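Offres & annonces > Participer
Temps de lecture : 2 min

Porlow cherche des gens qui dorment mal (et qui acceptent de l'écrire) 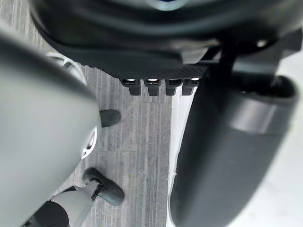 Vous connaissez le plafond de votre chambre mieux que votre banquier ? Vous avez essayé la tisane, le magnésium, le podcast sur les canaux de Bourgogne ? Nous recrutons 62 volontaires pour l'étude Keta, consacrée aux nuits ordinaires et ratées des adultes en ville.

Ce que nous demandons : un carnet à remplir chaque matin en septembre, avant le café si possible, avant les réseaux sociaux dans tous les cas. Heure du coucher, heure du vrai coucher, réveils, ruminations, voisin du dessus. Les ratures sont admises. S'y ajoutent deux entretiens d'une heure dans nos bureaux de la rue Malhotra, au 2e étage. L'ascenseur existe, nous n'en dirons pas davantage.

Profil recherché :
- avoir entre 25 et 70 ans ;
- mal dormir au moins trois nuits par semaine, sans en tirer de gloire particulière ;
- ne pas travailler de nuit ;
- ne pas suivre de traitement pour le sommeil ;
- écrire lisiblement, ou presque.

Les parents de nourrissons sont priés d'attendre la prochaine édition. Nous compatissons, mais nous savons déjà pourquoi vous ne dormez pas.

Indemnité : 100 euros, versés à la remise du carnet complet. Un carnet rempli d'une traite la veille au soir, avec le même stylo et la même humeur, se reconnaît très bien. L'an dernier, nous avons reçu 146 candidatures, dont plusieurs envoyées à quatre heures du matin. Elles ont été lues avec bienveillance, à des heures de bureau.

Pour candidater, laissez quelques lignes sur vos nuits et un numéro de téléphone à l'accueil de Porlow, ou glissez le tout dans la boîte marquée Wullum, à gauche de l'entrée. Nous rappelons l'après-midi, au cas où vous auriez enfin réussi à dormir le matin.

Annonce publiée le 14/5/23

Ce site utilise des cookies pour mesurer son audience. Accepter | Refuser | Personnaliser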